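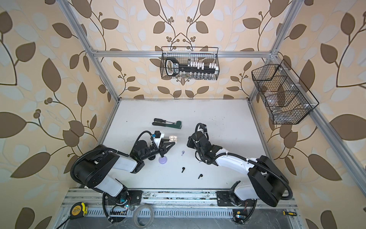 Two robot arms on a white tabletop, with leaf-print wallpaper on three sides.

I found the first moth in March, fluttering out of a bag of rice I'd been meaning to use up. One little moth! I swatted it, felt pleased with myself, and went back to making dinner. Ten days later there were webs in the oatmeal, and I was standing on a chair at midnight shaking a flashlight at the ceiling.

If you've ever had pantry moths, you know the feeling. You start looking sideways at your own flour. I threw out $114 worth of food (yes, I added it up, and yes, it hurt), including a very nice bag of almonds I still think about.

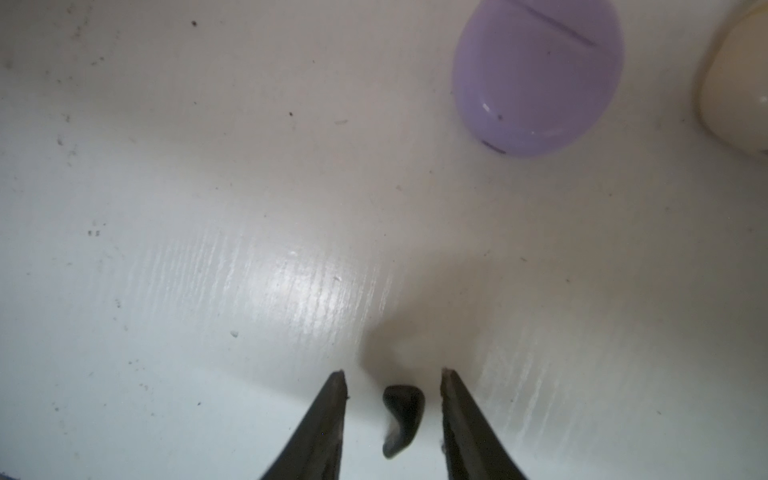
Then I called Shewit Moges, who runs a small pest control outfit called Nusura and has the calmest phone voice I've ever heard. She came over, ignored the shelves completely and went straight for the birdseed in the hall closet. There they were – larvae, cocoons, the whole family, living under a coat I wear every winter.

Her advice was mostly boring, and I mean that as a compliment. Vacuum the shelf cracks and the little peg holes. Empty the vacuum outside. Put everything dry into jars with tight lids, and freeze new flour for a week before it goes in the cupboard. She hung two sticky traps and told me not to spray anything near food.

The traps caught a few stragglers, then nothing. I still check them every morning with my coffee, and the birdseed lives in a metal can in the garage now.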